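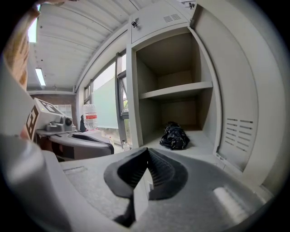 Walking to work is the cheapest good habit I've ever picked up, and the part that took me longest to get right was what to do with all my stuff once I arrived. I walk 35 minutes each way, from the Vurkdale side of the river up to the Brollstead building, and I used to show up with a backpack like I was moving house. Now most of it lives at the other end. A plain metal locker with one shelf halfway down is plenty, and so is a black plastic bag on the floor of it for anything muddy. Get those two things and you can walk in with your keys and your lunch!

Step 1: Do the route on a day off

Walk it once when you don't have to be anywhere. I found out that the pretty way (along the canal, ducks, very nice) adds two road crossings with endless lights, so I save it for going home. Write down your real time, then add a few minutes for stopping to retie a shoe.

Step 2: Move your work shoes in

Take them in once and leave them there. Shoes are the heaviest thing most people carry and the worst thing to forget. I spent a whole morning in March giving a presentation in trail runners with orange laces, and I still hear about it.
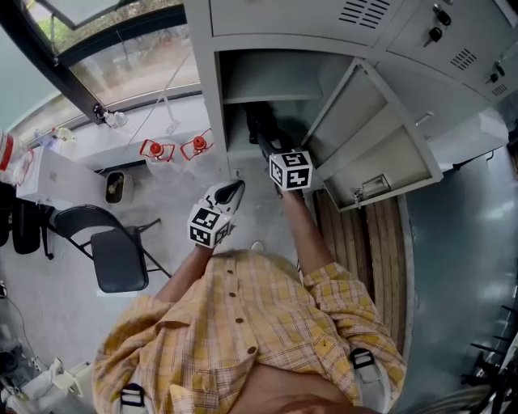
Step 3: Split clean from dirty

Top shelf: spare shirt, socks, deodorant, a small towel. Bottom: shoes and whatever got splashed. I swap the shirt and towel every couple of weeks and take the bag home when it starts to smell like a pond. Don't stuff wet things in and shut the door on them overnight, please. Hang them over a chair first, even if you get looks.

Step 4: Dress for ten minutes in

You should feel a bit chilly when you step out your front door. If you're cozy on the doorstep you'll be sweating by the first hill (ask me how I know). A thin layer and a shell that packs small will get you through most of the year where I live.

Step 5: Keep a backup

Mine is the 431 bus, which stops right by the bakery at the halfway point. Some mornings it's icy, some mornings I'm just lazy, and hopping on for the second half still gets me a decent walk. 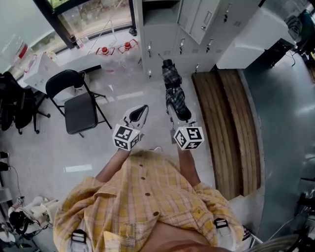
What if it's pouring when I leave the house?

Wear the shell, put your phone in a sandwich bag and go a little slower than usual. Dry socks at the other end fix almost everything, so keep two pairs there.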